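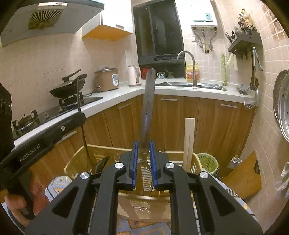

The kitchen, with its pink wall tiles

Welcome to Favance! We are a small reading and discussion group for people who like to follow world affairs -- trade, treaties, elections, the lot -- and would sooner talk them over with neighbors than shout at a screen. Jarmila Kováčik started us off with six friends and one very long argument about tariffs, and today we have more than 200 members. We meet every April for our big open forum, and new faces are always so welcome, whatever your politics.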